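Comparing two hand-held grippers for the next round of collection. Both are two-finger parallel designs with a camera looking down at the fingertips. One is the Vunda we have had since March. The other is the Branari that Defne Kurtuluş sent over. Posting notes as I go.

Setup first. Same operator for both, same objects, same order. The objects are grocery items: snack packets, small cartons, a tube of toothpaste, a sponge, a few hard plastic lids. 100 attempts per gripper per object type. An attempt is pick, lift, hold, place in a box.

Weight: the Branari comes in 372 grams lighter with the camera on. You don't notice in the first few picks. After an hour you do. Reynaldo Marquez did the long sessions and asked for the lighter one both times.

Trigger feel. The Vunda has a long, soft pull and closes slowly over most of it. The Branari closes almost fully in the first third, then gets stiff. People coming from the Vunda crush the first few cartons. I did too.

Snack packets were the worst category on both. Air inside, slick wrapper, no flat face to grab. The good grip is across the narrow sides, up near the seal. Grab it lower and it swings. Grab it by the seal alone and it peels out of the fingers when you tilt.

Fingertip pads matter more than the linkage. We swapped the stock Vunda pads for a softer set that Marcelino Caldeira molded. Drops on packets went from 19 to 7 per hundred. Same gripper, same operator, same packets. If you only have budget for one change, start there.

The softer pads wear faster. One edge was already rounding off when we finished the cartons. They also pick up dust and crumbs, so we wipe them between object types now. Wiping takes a minute and I was skipping it before.

Camera notes. Both grippers use a fisheye at a fixed focus. The Branari mount sits a little higher, so the fingertips take up less of the view and you see more of the table. Good for finding the next object. Worse for seeing whether the packet is slipping.

Bright windows are a problem for both. Auto exposure hunts when you turn toward the glass, and tracking gets shaky for a second or two afterward. Locking exposure fixed most of it. The price is that the window side of the room goes white. I can live with that.

Motion blur is the other one. At our shutter setting, a quick wrist turn smears everything except the gripper itself. I asked the operators to slow down on the carry. Mirta Cabral suggested a shorter shutter and more gain. We tried it, and the noise was fine in daylight and bad in the evening.

Logging: 1,872 clips across both grippers, including the pad test and some throwaways. The Saludo recorder dropped the gripper width signal in a few of them. It looks like a loose connector on our side. Anoma Bepari is going through those by hand and marking which ones can be kept.

Width calibration drifted on the Branari. Fully closed read as slightly open by the end of a long session. A restart cleared it. The Vunda held its zero the whole time. For thin objects that drift matters, so we now do an open-close check before every batch.

Where I am today: Vunda body with the soft pads for packets and anything light. Branari for long sessions with hard objects. I would like the Branari weight with the Vunda trigger, and I have written to both makers about it.

Next up is the same test at Nedomholm with two operators working at one table. I'll add the numbers to this thread when they are in.

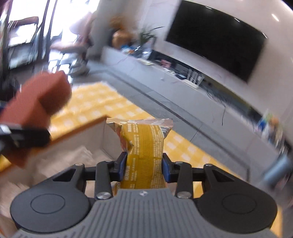
Do softer pads make a gripper worse at picking up hard objects?

For most hard objects the difference is small, though very soft pads can let a heavy or smooth item rotate in the grip, so a firmer pad is usually the better choice for those.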